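Search this repository
Search
Clear

Griltness counter sheets: README and data card

Maintained by Oona Jääskeläinen. Last edited 5 Sep 2022.

What you get

Griltness is a set of written sheets saying what stands on, hangs from or is built into the work area of a home kitchen. Each row is one thing. It has a name, a place, a note on what holds it up, and a column for doubt. The sheets cover 4 kitchens, and the one most people ask for is Predulov, with the marble counter and far too much wood in colors that are hard to tell apart in writing.

I took the sheets over from Teodor Costache in May. He was more hopeful than I am about what a list like this can tell you. His original introduction called it "a complete account of the working kitchen." I removed that. A kitchen counter gets rearranged every time somebody makes toast, and a sheet only knows about the time it was filled in.

Files

items.csv – one row per thing per sheet. Start with this one.
places.csv – names for the parts of the room, such as counter_back, counter_front, wall and cabinet_face.
words.csv – every name anyone wrote down, with the name we settled on.
disputes.txt – the arguments, lightly trimmed for length and manners.

The files are plain text, comma separated, with quotes around anything that contains a comma. If your spreadsheet turns a place code into a date, that's between you and your spreadsheet.

Columns in items.csv

sheet: which sheet the row came from
kitchen: short name of the kitchen
item: the settled name, taken from words.csv
place: from places.csv
rests_on: what is directly underneath, or "fixed"
beside: nearest named neighbor, if the person bothered
material: what it looks like it's made of
hidden: yes, no or partly
doubt: free text

About rests_on and hidden

I distrust these two columns more than the others, mainly for looking so simple. People fill them in quickly and don't go back.
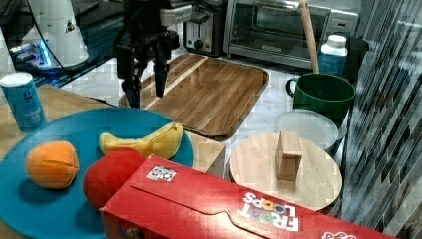
Sheets filled in by Lenni Savolainen tend to work from the back of the counter toward the front, and it shows in the beside column. For a stretch like the one behind the cutting board, you'd get the toaster first, then the toaster oven, then the rolling pin. The rolling pin is already trouble. It leans in front of the oven, and Lenni would write "leaning" under rests_on, a word that isn't on the allowed list and ought to be. The white bottle with the blue label goes in without fuss as bottle_plastic, contents unknown. The dark green mug in front of it is easy too. The black container behind is partly hidden, and I'd leave it as "container" with a note under doubt. Some people can't stand leaving it there and will write "coffee canister" on the strength of what they keep in their own kitchens. If you find one of those, please assume it is a guess.

Lids are their own headache. A round clear lid lying on the counter is a lid, and that's as much as a row should say. Older sheets tried to pair each lid with the thing it belonged to. I checked a few of the pairings and could find no grounds for them beyond both things being roundish, so the lid_of column has been deleted. It may still turn up in old copies.

About names

Over 34 names were merged into others when words.csv was cleaned up. Most of the merges were dull (stove and range, tap and faucet). A few I still think were wrong:

chopping_block into cutting_board. Kaisu Heinonen objected and I agree with her. A board with a rim and a block on legs are used differently, and someone sorting for storage space will care.

kettle into appliance_tall. Teodor's doing. His reasoning was that people mistook other upright white things for kettles, which is true. The merge hides the mistake without fixing it. I've put "kettle" back as an allowed name but only where somebody could see a spout or handle.

toaster_oven and toaster were never merged, though people keep typing one for the other. If a row says toaster and the beside column also says toaster, one of them is probably the oven.

Fixed things

The built-in parts of the room were added later, after Brurkent asked for them, and the sheets for them are thinner. Cabinet faces, trim, rails and pulls all go here with "fixed" under rests_on.

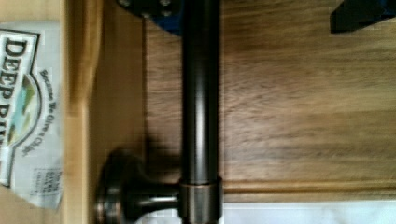

Hardware gets named by what people think it's for, and I'd rather they stopped at what it looks like. Citlali Jaramillo and I went back and forth for a good while over rails, bars and pulls, and she won. The settled name is now "rod" when there is a length of metal held off a surface, plus "bracket" for whatever holds it. With a dark bronze rod like the one in front of the wood panel, the bracket row takes in the collar, the short post and the round flared base. It's the sort of bracket you get on a towel bar, and you may say so under doubt. You may not put towel_bar under item unless there is something more to go on than resemblance. The finish goes under material as "metal, dark bronze," with no opinion about what is beneath the finish.

Wood is worse. We have warm brown, medium brown, honey and reddish brown, and I have little faith that any pair of people mean the same thing by them. Gidey, the small script that checks the sheets for spelling, will happily accept all of them. It only knows whether a word is on the list. Passing Gidey means the spelling is fine and nothing else, whatever the old README said about "validated" rows. Please don't sort or filter on wood color. I left the words in for the sake of anyone trying to follow a row back to the thing it describes.

The same goes for marble. We write "marble, white, gray veins" for the counter at Predulov and have never asked what the slab is. Plenty of counters look like marble and were sold as something else.

Pretend food and other stand-ins

Some things are shaped like food and plainly aren't food. The original rules had them entered under the food name, so a wooden slice of bread was "bread." I can't see who was helped by that. Anyone pulling a list of what was in the kitchen would come away believing there was bread.

The current rule is to use the shape name with _wood or _toy on the end, and to put the true stuff under material. A block that looks like a slice of bread is bread_wood. Its rests_on value is the toaster if it's in the slot. I know "rests on" is a poor way to say "standing in." Lenni has proposed an "inside" column, and Kaisu has proposed that we stop adding columns. Both have a point and so far Kaisu's has cost less work.

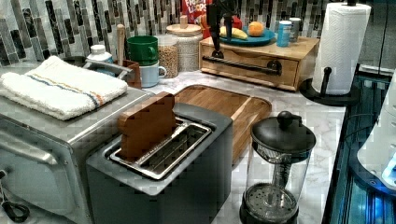
Predulov: bread_wood in the toaster slot, towel folded on the toaster oven, French press at right.

Towels and cloths

One row per cloth. "Folded" or "spread" goes under doubt for lack of anywhere better. Stripes may be noted and so may their colors. Leave out "clean" and "used." We had both in the first sheets and I threw them out after finding the same towel marked each way by people who had looked at it from the same spot.

Cords

Enter a cord only if it can be followed to something. Loose loops go under doubt on the row of the nearest appliance. Teodor gave every cord its own row and then had to invent neighbors for them.

Known problems

The sheets lean heavily toward the back of the counter. Things near the front get left off, or get entered with no neighbor at all.

Small things are missing more than large ones. I can't say by how much, having nothing complete to compare against.

The beside column depends on where the person was standing. Left and right were dropped for that reason, but "nearest" has the same weakness and we kept it.

The other kitchens have not been re-read since the names were merged. Predulov has. Comparing it with the others will mostly show you my editing.

Blank doubt cells do not mean certainty. Some people never touched the column.

What I would and wouldn't use it for

It's decent for finding out what words people reach for when they look at a crowded counter, and where they disagree. disputes.txt is the best thing in the folder for that purpose. It could help someone writing their own inventory rules avoid a few of our mistakes.

I wouldn't use it to say what a typical kitchen contains. We have had requests of that kind, one of them from Brurkent, and my reply has been the same. Nobody picked these kitchens for being typical, and an item missing from a sheet may well have been sitting in a drawer.

Corrections

Send the sheet name, the row as it stands and the row as you'd have it. Please don't send a whole replacement file. If the change is to a settled name, copy in Citlali, who looks after words.csv and will want to know what you looked at before deciding. Corrections to wood colors go to the bottom of the pile.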